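2023-03-20

I've been promising a post about the robot for so long that a few of you have started asking whether I made it up. I did not make it up! It lives on a bench in the Edgate workshop, it has one arm, and for the past couple of weeks I've spent most of my free evenings teaching it to deal with cloth.

If you're new, the short version is that I got onto the Wametti program last October, more or less on a whim. They pair people who have patience and no particular qualifications (me, on both counts) with an arm and a task, and they ask you to show the arm how the task goes. You don't write code. You do the thing, with the robot's hand instead of your own, and you do it again, and again, and somewhere a computer that I have never met collects all of it and tries to work out what you meant.

There are two ways of showing it. The first is to take hold of the arm and move it yourself, the way you'd guide a child's hand around a letter of the alphabet. I love this way. The arm goes soft and heavy when you press the button on its elbow, and you can feel every joint give a little. The trouble is that your own body is always in the road. I'd be leaning across the bench with one hip against the table, pushing the wrist down toward a sheet, and then I'd find I was standing on the corner of that same sheet. And cloth notices everything. Brush it with your sleeve and you've got a different problem from the one you started with.

So for the fabric work I've gone over to the second way, which is remote control. I sit at the other end of the bench with a little handheld controller, which the software calls a Dinu for reasons I've never gotten to the bottom of. I move my hand, the arm moves its hand. I squeeze, the gripper closes. There's a small camera down by the gripper and its picture comes up on the monitor in front of me, and I've been trying to drive by that picture alone and keep my eyes off the bench. That's how the robot will have to manage, after all, and it seems only fair.

It is so much harder than you'd think. The first evening I managed 14 tries at lifting the corner of a sheet and putting it down on the opposite corner, and I kept 3 of them. The rest I threw out, mostly for dithering. Nobody warned me how much I dither! When I fold at home I pat things, I smooth them, I pick up an edge and change my mind. All of that goes into the recording, and the robot has no way of knowing that the patting was just me thinking. So now I stop and plan the whole move before I press record, and then I do it in one go, a bit slower than feels natural, and I let go cleanly at the end.

White cloth on top of everything else was my own silly choice. I had an old sheet that was past using on a bed, and I thought, lovely, plain, nothing to confuse anybody. But plain is exactly the difficulty. With a striped tea towel you can see at once which way it's running. With a white sheet all you have to go on is the shading, and when the arm is moving the shading smears into a sort of fog, and you're hunting for a ridge worth pinching with very little to tell you where one is.

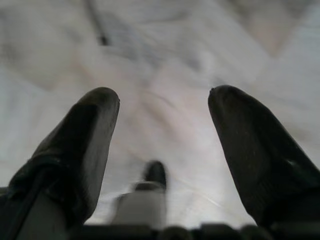
*Fingers open over the sheet, on the wrist camera. All those soft gray dips are what I steer by.*

What I've learned from staring at that view for hours is to go for the ridges and leave the flat parts alone. A fold that stands up a bit gives the fingers something to close on. I come down with the gripper wide open, wider than seems sensible, and I try to get a finger on either side of the ridge before I squeeze. If I come in half closed I just push the cloth along in front of me like a little snowplow.

The other thing is to pause, and I mean really pause, hand still, for a breath or so. Everything blurs while the arm travels, and I used to squeeze while it was still traveling out of sheer impatience. I hold my breath now, too. I'm not sure that does anything for the recording but I can't seem to stop.

The target for this batch is 15 good folds in a session, and I haven't hit it yet. The people running the program would like 3,000 across everyone taking part before they train on any of it, so my share is a very small drop in the bucket, but I'm fond of my drop. They've named this round Skuroseck, and there's a shared page where you can see the total creep up. I check it far more than I should, usually with my coffee.

Next I want to try the same sheet with the bench lamp moved over to one side, to see whether longer shadows make the folds easier to read. I've also got a dark blue pillowcase waiting its turn. If any of you have driven one of these arms over fabric and found a better way to hold the controller, please leave a comment, my wrist would be very grateful.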